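Hofstetter to reissue Vumer, with a rulebook people can finish

Clerncombe publisher brings back its out-of-print word game in March, minus the appendix

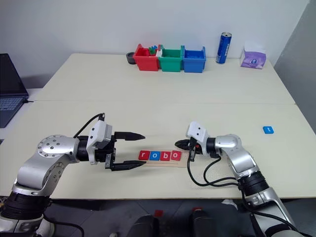

Page last changed: 11 February 2023

CLERNCOMBE – Hofstetter, the family-owned publisher of board games, jigsaw puzzles and one regrettable range of novelty calendars, announced today that it will reissue Vumer, the word game it let go out of print after a long disagreement with the people who liked it most. The new edition goes on sale in March through independent toy stores, bookstores and the Hofstetter website.

Vumer is a letter game for two to six players. Everyone builds words on a shared row, and on each turn a player may add to the row, swap out a letter or challenge what is already there. The challenge is where the trouble has always been. In the original edition, a challenge could be answered with a counter-challenge, which could be appealed, and the appeal could be suspended until the end of the round if anyone at the table cared to invoke Appendix C. Many households did. Some of those rounds have, as far as the company knows, never been closed.

The first rulebook contained 256 numbered rules. The new one contains 19, and fits on both sides of a single folded sheet.

"We'd like to say this was a bold creative decision," said Verena Eberhard, managing director of Hofstetter. "We looked at the old rulebook before sending it back to the printer and couldn't work out how to play our own game. My father wrote most of it. He was a very thorough man and he didn't like losing."

Hofstetter stopped producing Vumer following what the company's files refer to, rather grandly, as the Correspondence. These were the letters sent in by players asking for rulings, objecting to rulings or enclosing photographs of kitchen tables and asking the publisher to settle the matter by return mail. The files hold 515 of them. Many are polite. One is written in the row format of the game itself and takes a good deal of patience to read.

The job of going through the Correspondence fell to Mebrat Nigatu, the games editor who led the revision. She sorted the letters by complaint and used the resulting piles to decide what had to go. Proper nouns made the tallest pile, followed by hyphens, followed by a category she labeled "husbands."

"The hyphen question took me three weeks," Nigatu said. "There were nine rules on hyphens and two of them cancelled each other out. People had noticed. One family in Ohio had been playing with a house rule since the eighties that said you could use a hyphen if you apologized first. I thought about putting that in."

It is not in. Under the new rules, hyphens are out, apologies are optional, and any challenge is decided on the spot with whatever dictionary is in the house. If there is no dictionary in the house, the challenge fails and the players are invited to think about that.

The Vumer Word List, a separate booklet once sold for a little less than the game, has been retired. It ran to 3,596 entries, among them several that appear in no other reference work and that the company is no longer prepared to defend. Collectors have written to ask whether the booklet will be offered as a souvenir. It will not, though a short selection of the more doubtful entries will be printed inside the box lid, without definitions.

What's new in the box

The board has gone, mainly on the grounds that the game never used it. Early copies of Vumer came with a large folding board that served only as somewhere to put the row, and testers found that a table did this just as well. Leaving it out has made the box about half as deep, and it should now fit on the same shelf as other games.

The letters have been redrawn by Jonas Widmer, who also designed the new packaging. The original typeface had an I and an L that could be told apart only in good light, a feature that certain players came to rely on. Widmer has given the L a foot. He has also underlined the W and the M, so that a letter picked up by somebody's nephew and put back upside down can be returned to its rightful state.

The sand timer is now a two-minute timer. It was always described as one, but when the old stock was tested, the fastest ran out in just over a minute and the slowest was still going when the tester left for lunch.

Two things have been kept at the insistence of long-time players. The first is the blue cloth bag, which is the wrong size for a hand and always has been. The second is the rule that the loser puts everything away.

A first printing of 2,000 copies has been produced by Hirex, the Clerncombe box maker and print shop that also made the original edition. Luzius Kuster, production manager at Hirex, confirmed that the cutting dies for the old box had been kept in storage the whole time and were of no use whatsoever.

"We were asked to hold on to them in case the game came back," Kuster said. "Then it came back in a different size. They're very well preserved, if anybody has a need for them."

Launch afternoon in Clerncombe

The new edition will be introduced at an open afternoon at the Clerncombe Library in March, on a date to be announced once the library and the spring seed exchange have come to an understanding over the large room. Anyone may drop in and play. Copies of both editions will be out on the tables, and visitors who prefer the old rules are welcome to use them in the reading annex, where there is a door.

The afternoon will include an exhibition match between Nigatu and Cyrill Kaufmann, a retired schoolteacher who wrote more of the Correspondence than any other single person and who has agreed to take part on several conditions. He has been a help to the revision as well as a strain on it. Kaufmann read four drafts of the new rulebook and returned each of them in green ink.

"I consider it a simplification," Kaufmann said of the finished version. Asked whether he meant that as praise, he said he would put his answer in writing.

The match will be played to the new rules. Kaufmann has reserved the right to appeal.

Owners of the original game can use their existing letters with the new rules, and the folded sheet will be free to download from the Hofstetter website on the day of release. Replacement letters for the first edition are no longer available. The company has looked behind its own couch and suggests that owners do the same.

Hofstetter will answer questions about the rules by email for one year after release. After that it will consider the matter settled.

About Hofstetter

Hofstetter has published games and puzzles in Clerncombe for three generations. Its other titles include the card game Second Helping, the Lighthouses of the North jigsaw series and Gravel, which is better than it sounds. The company is run from two floors above a shoe repair store and takes most of August off.

Notes for editors

Review copies are available on request and do not need to be returned. Please state whether you would like one with or without the sand timer, as these are being packed separately.

Mebrat Nigatu and Verena Eberhard are available for interview on weekday mornings. Cyrill Kaufmann is available at any time.

"Vumer" rhymes with "rumor." The company has received letters about this too.

Press inquiries: Hofstetter press desk, Clerncombe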